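Pradik Opens Computer Refurbishing Workshop for Local Schools

McIver, 21 May 2019 – Pradik, a repair and reuse company for office electronics, announces today the opening of its second workshop in McIver. The new workshop will take desktop computers which are retired by companies and prepare them for use in classrooms. In the trial period the team prepared 418 computers, and 36 schools of the region have already put their names on the list for the next deliveries.

Many offices change their desktop computers while the machines can still do good work for years. A school usually does not need the newest model. It needs a computer that starts every morning, is quiet enough for a classroom and can be repaired at a fair price.

"When the cover comes off, we learn very much in a few minutes," said Khanyisile Mabaso, workshop manager at Pradik. "We look at the board and the memory, and we look also at the cables. A cable that is pressed or badly placed can give trouble later, and it is a small job to correct it when the case is already open."

The inside of a desktop computer is a narrow place, with ribbon cables and thin wires crossing over the motherboard and memory standing close by in its slot. Every computer at the new workshop is opened and checked in this way before any part is ordered. Printed markings on the cables, for example a temperature rating such as 80°C, are compared with the parts list when a replacement is necessary.

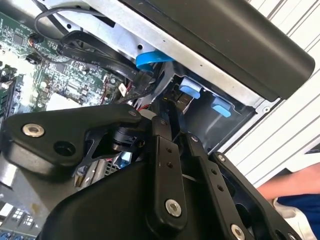

What the Schools Receive

Each computer is delivered with a keyboard, a mouse and a printed sheet that shows which parts were checked and which were changed. Schools can choose between two sizes of memory. The storage drive from the former owner is always removed, and a different one is installed.

Parts that cannot be used again are sorted by material at the workshop and go to Gimano, the recycling partner of Pradik – this includes metal panels, boards and cables. Transport to the schools is done by Pitach.

The workshop has a capacity of 181 computers per month. Pradik plans to deliver over 952 computers before the end of the next school year. The first regular deliveries will start in September.

Companies that wish to give computers, and schools that wish to receive them, can contact the McIver workshop by telephone or through the form on the Pradik website.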